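Products > Hand capture > Worix glove kit

Worix glove kit, pair, with marker cubes
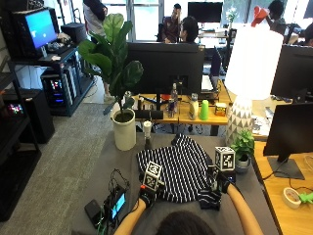
Can I record with the gloves if I don't own a gripper yet?

You can start with the kit by itself and choose the gripper later. The recordings are of hand movement, so they don't belong to any one arm, and plenty of people use them to work out which gripper they need before spending the money.

We stock three ways of getting cloth-handling data and we've now run all of them on the same job, folding stripy tops and tea towels. The Worix gloves are the ones people in the office keep picking up, me included. You put them on, check both cubes are in view of the fixed camera and get folding! Each glove has its own cube on top, covered in black and white square codes, and the software reads hand position from those.

How it did against the other two

Worix gloves: quickest by a long way. Xinyi Zou got through 384 folds in our comparison and still wanted to carry on after lunch. Fingertips feel the cloth properly, so picking up a single layer is easy. The weak spot is turning the wrists right over, when the codes can go out of sight and you lose a bit of track.

Jastix hand-held gripper: slower, but what you record is what a two-finger gripper can really do. Lovely trigger. Thin cotton slips out unless you fit the softer pads (sold separately, and worth having).

Karamanlidis leader arms: the smoothest tracks of the lot, no lost codes because there aren't any, and by far the heaviest thing to set up. Igor Tóth needed around 20 minutes just to clamp and level the pair. Great for boxes and jars, a bit stiff for clothes.

If your work is mostly fabric I'd start with the gloves. If you already know you're fitting a two-finger gripper, have a go with the Jastix first, as some of the things your hands do in a glove won't carry over.

Good to know

Bare forearms or tight sleeves work best. Baggy cuffs ride up over the cubes. Keep the cables to one side of the cloth, and leave the cubes on between sessions or you'll have to calibrate again. The newer calibration sheet (June 2018) replaces the one printed in the box.

Order code 776. Left and right are not sold singly. Loan pairs can be booked through Styliani Panagiotou.

Related items
Jastix soft pads
Karamanlidis leader arm, table clamp
Meltex overhead camera mount
Spare marker cubes

Contact us | © Meltex | Back to top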